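Lists > Doolan Woodwork & Toys > Archive > October > Re: Plain board for block play

Re: Plain board for block play

On the Doolan list, an earlier message said:

> We've swapped the felt mat for a plain timber board and I'd recommend
> it to anyone. The blocks stand up properly, the colours show better
> against pale wood, and the kids sort them without being asked. Ours is
> a Lindora panel, 28 mm thick, bolted down. Grinora sell something
> similar for a bit more. I can't see why anyone would go back to felt.

I can think of a few reasons to go back to felt, the first one being noise. Drop a cube on a hard board 12 times in a morning and then tell me how much you like timber.

I'm also not convinced about the sorting. Kids sort blocks on carpet, on the kitchen floor and in the bath. If yours started doing it the week the board arrived, I'd want to know what else changed that week before giving the board the credit. Were there fewer blocks out? I cut ours back from 28 to 8 last winter and got the same result on the same old mat, and it cost me nothing.

On the colours I'll give you half a point. Red, green and blue do look good on a pale panel. They'd look good on grey felt too, and yellow would be the real test, as it tends to get lost on blond timber.

What bothers me more is the joins. A board made up of planks has seams, and seams move with the weather. Run your fingernail along them in February and again in July. If there's a lip, a small block set down across it will rock, and then your "stand up properly" is gone.
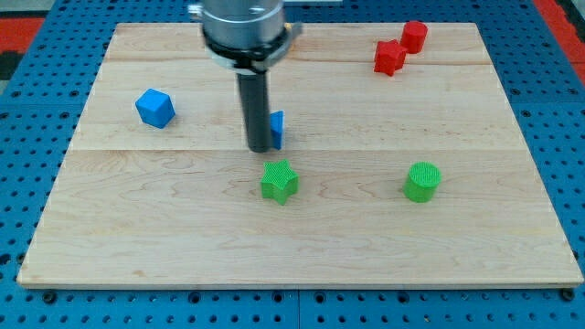 Bolting down is fair enough if the base underneath is flat. If it isn't, you're pulling the board into whatever shape the base happens to be, and I've seen a Prikosar shelf go that way in under 10 months. Slot the holes a little if you can. And go easy with the driver, please, pale softwood bruises if you so much as look at it.

What did you finish it with? You didn't say. If the answer is nothing, I'd hold off recommending it to anyone until it's been through a summer of sticky hands.

Happy to be proved wrong. Post again at Easter.

Recent in this list
Felt or cork under a train set
Lindora panels: which side up?
Getting crayon out of bare pine
Re: Re: Beeswax or oil
Grinora offcuts, worth the drive?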